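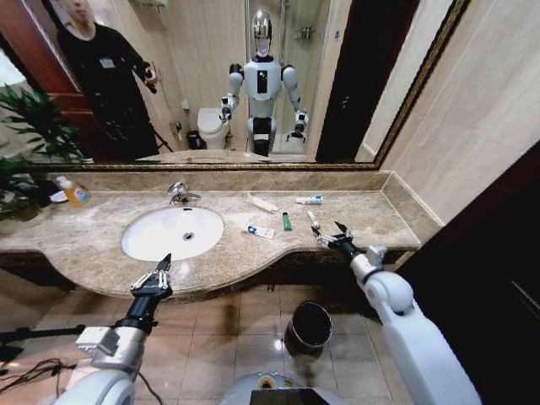

How long should a hand plane go between sharpenings? For me it's one drawer front, or less if the wood is cherry with knots in it.

I used to wait until the plane started skipping. By then the edge was long gone and I was pushing twice as hard and tearing the grain near the knots. Now I stop when the shavings get dusty at the edges.

Ilze Kairys asked me to write down what I do, so I'm putting it in one thread. It's the same routine I've used since December, when I started the blanket chest.

1/ Flatten the back once. Only the first half inch or so behind the edge matters. My Basby iron took most of an evening because the back had a hump in it. I haven't touched it since except on the finest stone.

2/ Hone the bevel at the angle it already has. I set mine in a guide and measure the projection against a block of scrap maple with a stop screwed to it. The block lives in the drawer with the stones. If you sharpen freehand and it works, keep doing that.

3/ Feel for the burr along the whole width. If it's only there in the middle, the corners haven't reached the stone yet and you go back. I check with a fingertip pulled away from the edge, never along it.
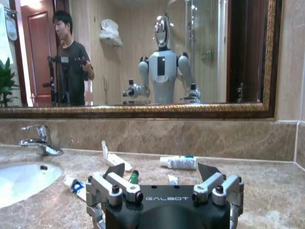

4/ Strop on leather. I glued mine to a piece of flat beech, smooth side down. 26 strokes on the bevel, a few on the back. The number has no science behind it. I count so I don't wander off and round the edge over.

5/ Wipe the iron with oil before it goes back in the plane. My shop isn't heated all night and I've had rust spots show up by morning.

A few people asked about stones. I have two from Skesport, a medium and a fine. The medium dishes faster than I'd like, so I flatten it on a sheet of 100 grit stuck to a piece of glass. Pencil a grid on the stone first and rub until the lines are gone.

The Hajji guide is the one with the narrow wheel. It will let you tilt the iron if you lean on one side. That's useful for a slight curve on a smoothing plane and a nuisance on a chisel. Tighten it with a screwdriver, fingers aren't enough.

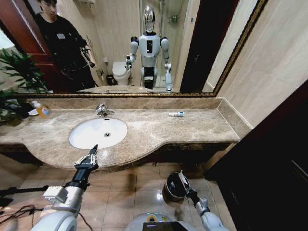 I tried it on narrow chisels too and gave up. Anything under half an inch I do by hand now, with short strokes and my elbows locked. They come out a bit rounded and they still cut dovetails fine.

On the chest — the lid is glued up and the bottom boards are in. What's left is the till and the hinges. The lid moved a little after the glue-up, so I'm leaving it stickered before I plane it again.

Somebody wanted to know if I'd switch to a powered wet wheel. I used a Zulo at a friend's shop and it's good for a chipped edge. I don't have the bench space for one, and I chip an iron maybe twice a year.

Will add the till joinery when I get there. It's a plain dado on both ends, cut before assembly, and I forgot to cut one of them before assembly.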